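Two Months With the Limora Hand Kit

I said in the spring that I was done buying robotics things. I said it in writing, on this blog, at the end of the post about the Gokix arm that now holds up one side of a shelf. Then in August the Limora kit went on sale for $671 and I remembered that I had only meant arms.

The Limora kit doesn't have an arm. It has the end of one, twice: two grippers you hold yourself, each with its own camera, plus a charger, a bag of spare finger pads, some cables and a year of the Clodutska service, where your recordings go to be lined up, trimmed and turned into something a robot can learn from. You do the chore and the gripper watches. Later, in theory, an arm you haven't bought yet does the chore without you.

Described that way at dinner it got a long silence. My brother-in-law wanted to know if I had paid to do housework with tongs. I said it was more of a platform.

The box

It arrived packed better than anything else I own. Everything has a slot, and the slots are shaped so that you can get each thing out once. I have given up trying to put it all back and the kit now lives in a salad bowl.

The manual is a folded sheet with drawings. The drawings are good. One of them shows a person with no face pointing both grippers at a mug, and the person looks calmer than I have ever been while doing this. The longer instructions are on the website, under a menu called Journey. If you buy one, the page you want is the third one down, "Pairing and clocks." Read it before you turn anything on. I read it after, and had a full evening of recordings where the left hand was living slightly in the past.

Using it

Your first hour with the grippers will be humbling. I've been picking things up since infancy and thought I had it covered. With these on the ends of your hands you find out how much of picking something up is done by your fingertips without telling you. There's no feel through the linkage apart from a sort of general firmness, so you judge by looking, and you squeeze too hard, and the thing you wanted shoots off under the couch.

It gets better. By the end of the first week I could unfold a towel, put a lid on a jar, and move a grape. (The grape was optional. The grape is not in the manual.) The triggers are smooth, the fingers open and close evenly, and the pads on the tips have more bite than I expected. Soft things are easy. Thin flat things on a hard surface are miserable, and a playing card on a bare table beat me so many times that I put the whole deck away in a drawer.

The weight is the part I'd complain about. Each gripper is fine when you lift it out of the bowl and stops being fine after a while. It isn't your arms that go, it's the base of the thumb. Hagos Mekonnen, who has the same kit and the forearms of a man who rows, told me I was holding them wrong, and showed me a grip with the elbows tucked in. It helped. It also makes you look like you're about to do an impression of a crab.

What I've been doing with it

Clodutska sends you task ideas if you let it. I let it for a while. They were things like "arrange items on a surface," with a cheerful little icon, and I found I did better picking my own stuff. Cloth is the big thing for me, because cloth is what I'd want a robot to deal with. So most of what I've recorded is small objects on and around fabric: a checked sheet, a napkin held shut with an elastic band, a tall bottle with a purple cap, whatever else has wandered into range.
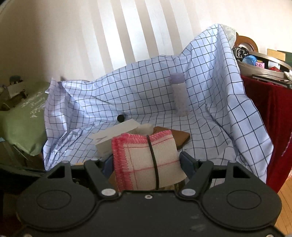
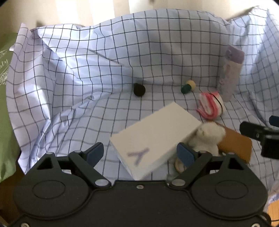 Can you use the kit without paying for the service after the first year?

You can keep recording and saving files to your own computer for as long as the hardware lasts. What stops is the trimming, the labeling and the training, and you would have to do those with your own tools or start paying Clodutska by the month.

I asked about that before I bought it, having been burned by a thermostat. The reply came from Henok Mamo on the support desk and was short and clear, which put me in such a good mood that I forgot to ask what the monthly price was. It's on the site. It's about what you'd expect and I resent it about as much as you'd expect.

The service

Uploading is slow. I don't have a fast connection and these are video files, so I start the upload at bedtime and look at it over coffee. In the morning there's a list, and each recording has a green, yellow or gray dot. Green is good. Yellow means it lost track of where the gripper was for a moment, usually when I'd swung it too fast or pointed it at a blank wall. Gray means it isn't saying.

I have 154 recordings with green dots. I know because the site shows the number in large type on the first page, along with a badge shaped like a hand. I don't care about the badge. I did stay up late to get it.

The trimming is the cleverest part. It finds where you started doing the task and where you stopped, and throws out the stretch where you stood there scratching your ear with a gripper. It gets the start right nearly every time. The end is shakier. It has a habit of deciding I'm done when I pause, so a good many of my recordings stop right before the part I was proud of. You can drag the ends back out by hand, one at a time, on a slider that was clearly designed by someone with a bigger monitor.

Labels are fine. You type what you did, or speak it, and if you speak it you should check the result. I have a recording filed under "put the nap in on the sheep."

The arm question

At some point you want to see a machine do the thing. Limora sells no arm and says so plainly. They publish a list of arms the grippers' twin will bolt onto, and the cheapest one on it that I'd trust near a window is the Hafþórsson, which costs a great deal more than the kit. There's a rental scheme through Clodutska where they run your trained task on an arm at their end and send you the video. You get two runs with the kit. I have used both.

The first was my napkin task: pick it up, move it over, set it down. It picked it up. I watched that bit several times and I won't pretend I was cool about it. It had my hesitation, too, a small stall just before the grab that I hadn't known I did. Then it moved the napkin over and kept on moving it over, at a stately pace, and the video ended.

I wrote to Henok, who looked at my recordings and said I hadn't been putting the thing down in any consistent way. Sometimes I placed it, sometimes I let go early, sometimes I sort of patted it. The robot had learned all of these at once and couldn't choose. I went and looked, and he was right. I'm a vague putter-downer of things, and I've since been told this by someone who lives with me and has for years been collecting her own data.

So I did it all again with more care, and on the second run the arm put the napkin down. Crooked, but down. I sent the clip to my brother-in-law, who wrote back "so it can move a napkin now." Yes, Daniel.

Things that annoyed me, in the order I think of them

The charging port is on the underside, so you can't stand a gripper up while it charges. They lie on their backs on the counter like beetles.

The battery is supposed to last a session, and the word "session" is doing a lot there. Mine run down at different speeds. The left always goes first.

The status light is blue for ready and a slightly different blue for recording. Hagos put a bit of tape over his and listens for the beep. I kept missing the beep and once performed an entire evening of work for no audience at all.

The return window is 14 days and I spent most of it on clocks.

Spare pads cost more than they should. I haven't worn any out, I just looked.

Would I buy it again

At the sale price, I think so. At the full price I'd want Hagos to buy his first and lend it to me. If you already have an arm, or a friend with an arm, it makes much more sense than it does for me, and you'd find out in an afternoon whether your recordings are any good instead of spending a run on it. If what you want is a robot that folds laundry, this won't get you there this year, and you'll have folded a lot of laundry very slowly in the meantime.

I've got the sheet out again tonight, though. I want to try the corners, both hands, with an actual plan for how I let go. If it works I'll post the clip, and if it doesn't I have a second side of that shelf to think about.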